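Notebook, Jenutero handling group
Entry: May, open day, kitchen station

Written up the same evening from my paper notes plus the whiteboard. Times are from the wall clock in the demo room and should be trusted to a minute or so. Rutilio has the sign-in sheet.

Setup

Doors at 10:00. I was in from 8:15. The plan on the board was bench station first (peg sorting, the old one), then the kitchen station, then questions in the corridor by the poster. Sharada ran the bench, I ran the kitchen with Aurora Carrilho, and Gangadharan Kartha did the talking at both. Hòa Cao came over from Đàm at 9:30 to see the kitchen task before the public did and stayed through the second group.

Both hand-held units went through the usual check. Left unit: jaw travel full, trigger return a little slow, cleaned and it improved. Right unit: fine. Pads wiped with alcohol and left to dry. I re-zeroed the jaw encoders at 8:50 and again at 9:40 after Sharada had the left unit on the bench for a comparison. The second zero was off from the first by less than the readout resolution, so I didn't log a correction.

Draler laptop took two restarts before it would hold both streams. Same fault as in the dry run. The workaround is still to start the right stream first and wait for the status line to go green before starting the left. I have written this on tape and stuck it to the lid.

Task

Counter clear-up, two-handed, waste to bin. The operator takes items off the counter one at a time, or one per hand, carries them to the bin on the floor at the counter corner, and releases. Items are ordinary kitchen waste: bags, film, lids, packets. Bowls stay on the counter and are not part of the task. The instruction card says "waste only" and I read it aloud each time.

Three runs planned per group, three groups. We held to that for the first two groups and cut the third short (below).

Why this task and not the cup stacking we showed last time: thin film is the thing we get asked about. It has no fixed shape, it doesn't load the fingers enough to feel, and a jaw position reading tells you next to nothing about whether you still have it. A rigid lid is the opposite case. Putting both in one task lets the visitor see the difference without a lecture. Gangadharan gave the lecture too.

Group 1, 10:20

Aurora operating. Run 1 clean, nothing to note except that she works slower with people standing behind her. Run 2, bag stayed on the left pad after the jaw opened and had to be knocked off against the bin rim. Run 3 clean.

Question from the floor on whether the pads are sticky. They are not. The texture gives grip in shear and film tends to settle into it. Static probably adds to this in a dry room; I have no humidity reading for the morning and should have taken one.

Second question, on why the operator holds the tools directly when the end goal is an arm. Gangadharan answered: the jaw the person holds and the jaw the arm carries have the same geometry, so what is learned from one can be tried on the other. He then spent a long time on calibration and we started group 2 late.

Group 2, 10:55

Aurora again for run 1, then me for runs 2 and 3 with both hands loaded. The two-item approach is where most of the useful discussion came from. With a bag in the left jaw and the yellow lid in the right, the two tools arrive at the bin together and there isn't room for both to release square to the opening. One has to go in first. I tend to bring the lid in tilted over the rim and hold it there while the bag is placed.

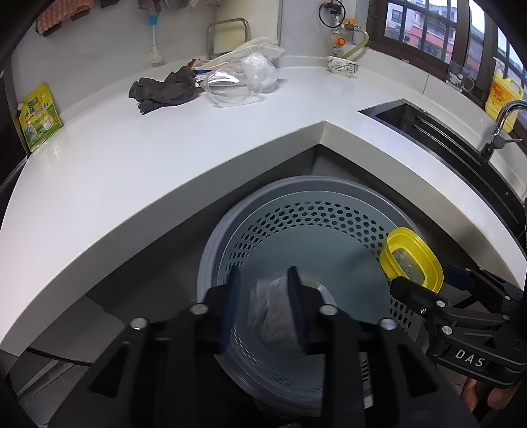 Hòa Cao would have done it in the other order. Drop the lid first, Hòa said, because it falls where you let go of it, and then you have the whole opening for the bag, which doesn't. Holding a rigid part over the rim while you wait on the soft one only makes the bin smaller.

I don't fully agree. If the lid goes in first it can lodge across the inner basket and then the bag lands on top of it and may slide back out. Against that, I have been doing it my way long enough that I no longer check. Ran the order Hòa suggested in run 3. Lid lodged at an angle, bag went in beside it, no problem. One run settles nothing. Noted as a condition to vary on purpose in the next session: LID FIRST / BAG FIRST / TOGETHER, block by operator.

Also from Hòa: at Đàm they close the jaws on film in two steps, a light close, a short lift, then a full close. The lift lets the loose part hang and gathers the film under the fingers. I tried it after the group left. It feels awkward for the first few picks. Whether it reduces sticking on release I can't say from that.

Group 3, 11:40

Rutilio Contreras operating. He had practiced on the bench only, and the kitchen counter is higher than he likes. Run 1 fine. Run 2, lost the left stream at the laptop halfway through. The person operating can't tell, so he carried on to the end. I restarted in the order on the tape and it came back, but the clocks between left and right no longer agreed and I wasn't going to fix that with an audience. Stopped recording, let two visitors try the tools without logging, which they preferred to watching.

Observations from visitors handling the tools:

Both squeezed too hard on film. Everyone does at first.

Both rotated the whole forearm to get the fingers around the edge of an item when a small step to the side would have done it. We should say something on foot position in the instruction card. At present it covers only hands.

One asked for a wrist strap. Reasonable. The tool is front-heavy and the fatigue shows up in the forearm before anywhere else. Sharada has a strap design from the Tovora work that might fit the handle. Ask her.

Numbers

The Draler session counter read 2,709 at shutdown. That is segments across all stations, including the bench and including everything from the dry run, as I forgot to reset it. It can't be used as an open day figure and I have asked Gangadharan not to put it on the poster.

Complete kitchen runs with both streams good: 7. Three from group 1, three from group 2, one from group 3. The broken run is kept in its own folder with a note, and is worth looking at for the stream fault only.

Release faults, kitchen, good runs only: 3. All film, all on the left jaw. Left jaw gets most of the film in the way we work, so this says nothing on whether the left pads are worse than the right. Swap pads before the next session and see if the faults follow them.

Faults at the bench

From Sharada's sheet, copied here so that it's in one place. Peg 4 tray hole is worn and the peg leans. Visitors read this as the gripper placing badly. Replace the tray or leave out peg 4. Otherwise no faults. She had the larger crowd for the whole morning and thinks the bench should be moved away from the door, where people stop as soon as they come in and block those behind.

Corridor questions, 12:15

Short. Mostly on cost and on when an arm will do the kitchen task unattended. Gangadharan gave no date. Aurora was asked whether the operator's habits end up in the result, and said yes, plainly, and used the lid order as the case. I think that was the best answer of the day and it should go in the handout in her wording. She is going to write it down before she forgets it.

A teacher wanted to bring a class. Passed to Rutilio.

Things to change

1. Reset the session counter before doors. Put it on the checklist, above the encoder zero.

2. Stream fault on the laptop. I have worked around it for too long. Draler log from run 2 of group 3 is saved; go through it with Sharada. If it is the hub, replace the hub.

3. Take a humidity reading at the start and at each group.

4. Instruction card: add foot position. Add "light close first" for film once we've tried it properly.

5. Bin position. At the counter corner it is reachable from both sections of the counter, but with two loaded hands the approach is tight. Try it moved out and mark the floor for each position. Do not change bin position and item order in the same block.

6. Start times. Thirty-five minutes between groups isn't enough with questions. Allow forty-five.

7. Second operator ready for the kitchen from the start. Aurora did four runs in a row with talking in between and her last was noticeably slower than her first, though still clean.

Correction to item 7, added after checking with Aurora: the sequence was three in group 1 and one in group 2, with the late gap between. So not strictly in a row. The point about a second operator stands.

Loose ends

Left unit trigger: slow again at shutdown. Cleaning helped for a few hours only. Open it up and look at the return spring. Spare is in the drawer marked Tovora, if it hasn't been used.

Hòa is sending the closing profile they use at Đàm, as a plot and as values. Ours is a single ramp and I would like to overlay the two before trying anything on the arm.

Paper notes scanned to the group folder. Page 2 has Gangadharan's calibration sketch on the back, keep it.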